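4.2 The bed as a sorting surface

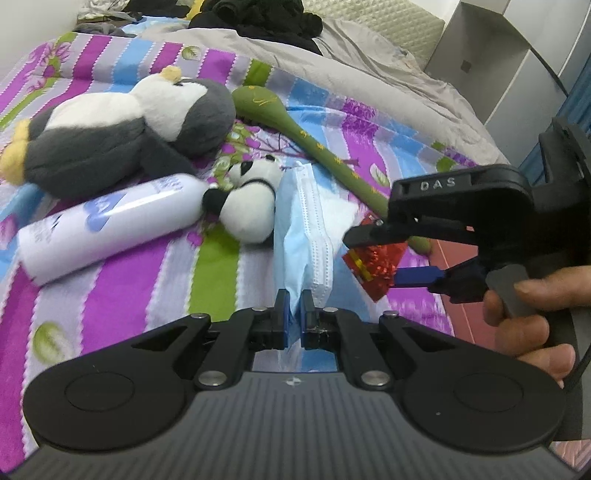 Figure 3. Toys and household items laid out on a striped bedspread, among them a plush panda, a plush penguin and an aerosol can, with a light blue face mask held beside the panda.

Studies of tidying tend to start at the cupboard, on the generous assumption that things get there. Our home visits in Roltbridge suggest that a good many of them get as far as the bed and stop. We logged 321 sorting sessions, and the bed was used as the main surface in more of them than the table, the floor and the purpose-made sorting tray put together. The tray, which we supplied, was mostly used for post.

The attractions of a bed are plain enough. It is large, it is soft, and it has to be cleared by nightfall, a deadline that no storage system on the market has managed to match. Cao and Adeyemi (2016) called this the "bedtime constraint" and expected it to speed up decisions. In our visits it sped up the moving of objects to a chair.

Figure 3 shows the kind of mixture we came to expect. Soft toys share the bedspread with an aerosol can, and a disposable mask is in among them. Under the Hikinby coding scheme these belong to three separate classes (play, household chemical, personal protection) and should never touch. Householders were relaxed about this. When asked to explain a grouping, they most often answered that the things were "from upstairs", a category Hikinby does not provide and which we have added as code 14.

Plush animals caused the most trouble for the coders. They are light and easy to move, and so they were moved constantly, usually to get at something else. One plush toy in the Jalar household changed piles eleven times and finished the session where it had begun. Masks had the opposite problem. They folded flat, slid under their neighbours and were missed on the first pass by both coders (Li and Han), who have asked us to record that the lighting was poor.

Patterned bedding made matters worse. Small items on stripes took longer to find than the same items on plain covers, and Peiyu Jia's suggestion that we issue every home with a plain grey sheet was adopted in November, by which time some 400 sessions' worth of funding had become 321. The sheets are treated separately in Section 4.3, along with what the households used them for.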